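### 3.2 Laying out the loose pieces

I should say at the start that I came to construction sets as a parent and only later as somebody who writes papers about them, so this section is a bit more personal than the last one (Ama Kpodo read a draft and told me to leave it that way, so I have). What I wanted to know was fairly small. When you tip out a set of plastic nuts, bolts and plates, what makes one spread of pieces easy to build from and another one a misery?

Most of the earlier writing I could find deals with the finished model. Kwofie's notes from the Bundov playgroup are the nearest thing to what I was after, and even she only gives the tipping-out stage a page and a half. She does make one remark that stuck with me, though, which is that children there would hunt for a nut much longer than they would hunt for a plate, and would often give up and change the model instead! I'd seen exactly the same thing on our own living-room carpet, where a nut goes into the pile and is lost until somebody treads on it.

So the surface came first. We tried the bare tabletop at Flakcombe for most of February and it was dreadful for noise, and the round-edged pieces skated off it whenever anybody leaned across. Sena Baidoo brought in a felt cloth, which was lovely and quiet but rucked up under people's elbows. In the end we settled on a flat mat in a dark colour, and I'd recommend one to anybody doing this sort of work. Bright plastic shows up well against it, you can lift a corner to gather everything together, and it wipes clean. The one drawback is that it wants a good shake before you roll it up (I found a nut inside ours a fortnight later).

Then there was the question of sorting. Ebenezer Fiadzo was all for trays, one for each kind of piece, and for the first 14 sessions we did it his way. It's very tidy. It's also slow to set up, and people building from trays tended to take pieces one at a time and put them back, which made their models rather cautious. After that we switched to what Aba Antwi calls the scatter: pieces spread over the mat, all kinds and colours mixed, with enough room between them that you can get your fingers round each one. We kept to seven minutes a session for both layouts, and there were 70 sessions in all, not counting the ones spoilt by the fire drill.

I much prefer the scatter, and I'll admit that colours my reading of the results. With trays you have to know what you want before you reach. With the scatter you see an odd plate next to a bolt and think, oh, those might go together, and off you go. Builders also turned pieces over more, which matters with bolts in particular, as one lying on its side has to be picked up and righted before it's any use to you. Figure 4 shows pieces set out in the scattered fashion.

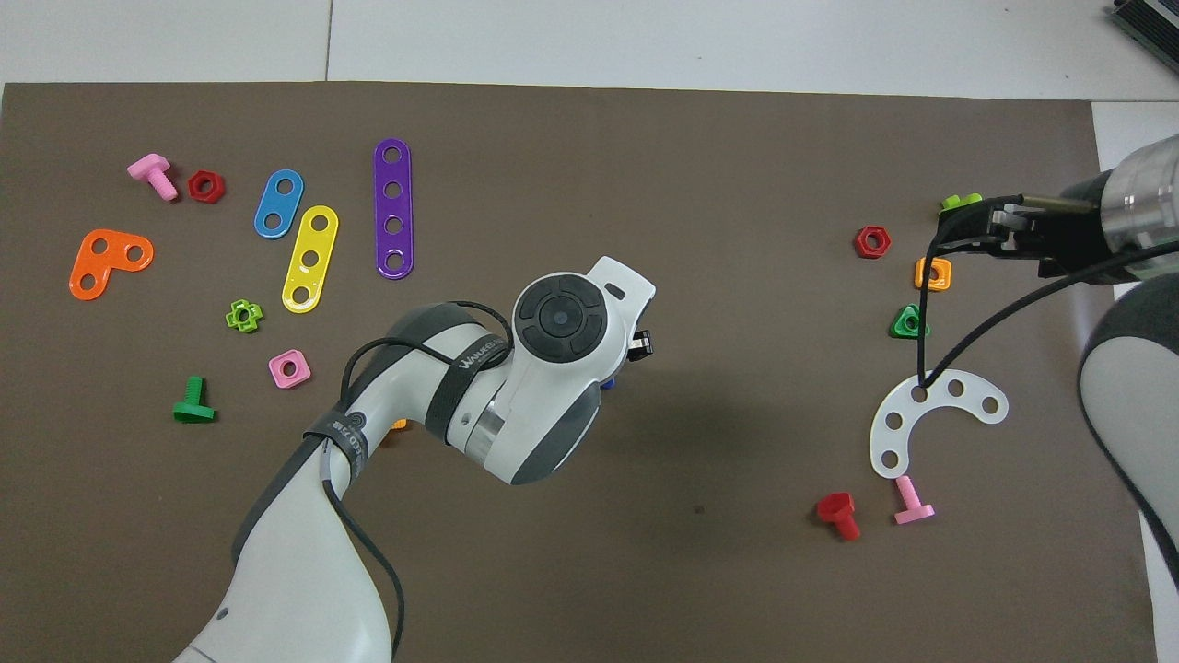 **Figure 4.** Bolts, nuts and perforated plates on the dark brown mat. The plates include a long purple strip with four holes and an orange L-shaped one with three; the nuts differ in outline as well as colour.

The shape of the nuts turned out to matter more than I'd expected when I planned all this. I had assumed that people would search by colour, and for plates they mostly did, calling out "the yellow one" or "that blue one" to each other across the table. For nuts they went by outline. A hexagonal nut and a square one were hardly ever mixed up, even by builders who had never handled the set before, and a cross-shaped nut was nearly always the first to be picked up (Adjoa Kwofie reckons it's just nicer to hold, and she may well be right).

Plates were another matter. The L-shaped ones got used as corners straight away, but the straight ones were picked up, held against each other and put down again over and over while people compared the holes. I timed a few of these comparisons and then gave up, as there was no sensible point at which to stop the clock. Addo suggests marking the plates by length on the underside, and we did try it with sticky dots, but the dots came off on people's thumbs.

The Irnum group used a similar mat with a larger set, and their notes on clearing up are taken up in Section 3.3.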